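Patterned table coverings for shared rooms: pale or dark, and how to keep them flat?

Wanwood Reading Rooms
Posted in Furnishings and Upkeep

We are responsible for a reading and activity room used by local groups throughout the year. The room has 11 tables, all of them square, and the coverings now in use are plain dark green. They were bought as a single order and have reached the end of their useful life. Several have worn through at the corners, and most show white rings that no longer respond to cleaning.

It has been proposed that the replacements should be pale, with a botanical pattern of some kind. The room faces north and is rather gloomy from November onwards, and those who use it in the afternoon have asked for something lighter. There is some concern that a pale covering will look dirty within weeks. The room had 519 bookings last year, including a painting class, a card club and two parent and toddler groups, so the coverings will not be treated gently.

We should be grateful for advice on the following. Is a pale pattern a sensible choice under this amount of use? Should the covering hang over the edge, or be cut to the size of the tabletop? Finally, our present coverings were stored folded during the summer closure and the creases never came out. Is there a better method of storage that does not require a great deal of cupboard space?

Our budget is modest and we would prefer to order once.

Tridon Household Advice Desk

The concern about pale coverings is understandable but, in our experience, overstated. Dark plain surfaces show dust, crumbs, dried water marks and fine scratches very clearly. A pale surface shows tea, ink and felt pen. The pattern matters a good deal more than the depth of colour. A design with several muted shades, spread evenly over the whole surface, will disguise small marks far better than a plain covering in any shade. Leaves and small flowers are well suited to this. Large single motifs with wide plain areas between them are not, as a stain in a plain area will always catch the eye.

We would also ask you to consider what is placed near the tables. A soft green or peach pattern sits comfortably against white or off-white walls. Against cream or magnolia paint it may appear slightly grey, and it is wise to bring a sample into the room and look at it at four in the afternoon as well as in the morning.

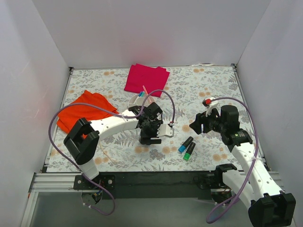
Fern fronds and small peach-orange blossoms on a pale ground, with white walls on three sides.

As to fit, our recommendation for a room with toddlers is to avoid an overhang altogether. A hanging edge will be pulled. If appearance requires an overhang for certain occasions, keep a small number of cloths for that purpose and use fitted mats for daily work. Measure every table separately, even where they were bought together. Tops that have been repaired or sanded often differ from their neighbours, and a mat cut slightly too large will lift at the edge and begin to curl.

When ordering, please check the following with the supplier before payment:

The pattern repeat, and whether every piece will be cut from the same roll. Shades can vary between rolls, and the difference will be plain to see when tables are pushed together.

The direction of the pattern. Some leaf designs have a clear top and bottom. For tables used from all sides, a scattered design is preferable.

The highest temperature the surface will bear. Ask for this in writing, and provide heatproof mats for teapots whatever the answer.

Whether spare material can be bought at the same time. One additional length is usually enough to replace a damaged piece later without a visible mismatch.

On storage, coverings with any kind of coating should be rolled and never folded. Roll them with the patterned side facing outwards around a stout cardboard tube, and tie them loosely with cotton tape. Carpet shops will often part with tubes free of charge. Rolls may be stood upright in the corner of a cupboard, and several mats can share one tube if a sheet of plain paper is laid between them. Printed newspaper should be avoided, as the ink may transfer.

Kurkow Lane Centre

We changed from dark to pale coverings two winters ago and would not go back. The room feels larger and users have remarked on it. We do have one table reserved for painting, with an old plain cloth put over the good one, and this has saved us a lot of trouble.

For marks, we use warm water with a little washing-up liquid, then a second cloth with clean water, then a dry one. The second cloth is often left out and the surface becomes sticky as a result. Felt pen should be dealt with on the same day if at all possible. We tried a spray cleaner from Guerra on one corner and it took the shine off, though it may have been left on too long. Please test anything of this sort on a piece you do not mind losing.

I cannot agree entirely with the advice against an overhang. Ours hang down by 300 millimetres and we have had no difficulty, but we do not have toddler groups.

Guerra Road Lettings Office

Just buy the wipe-clean sort. Ours have flowers on and are fine.

Wanwood Reading Rooms

We are obliged to all who have replied. The point about cutting from a single roll had not occurred to us and has been passed to the supplier.

One further matter, if we may. The existing creased coverings are to be kept for the painting class until they wear out. Is there any safe way to flatten them? An iron has been suggested, but we are reluctant to try it.

Tridon Household Advice Desk

We would advise against the iron. Lay the coverings out in a warm room with the creases facing upwards and leave them overnight, then place large books or boards along each crease for 2 days. Moderate creases should ease considerably. A hairdryer on its lowest setting, kept moving and held well back from the surface, may assist with stubborn lines – but please stop at once if the surface softens or begins to smell. Creases that have cracked the coating cannot be repaired, and those pieces are best placed at the bottom of the pile or cut down for use as drawer liners.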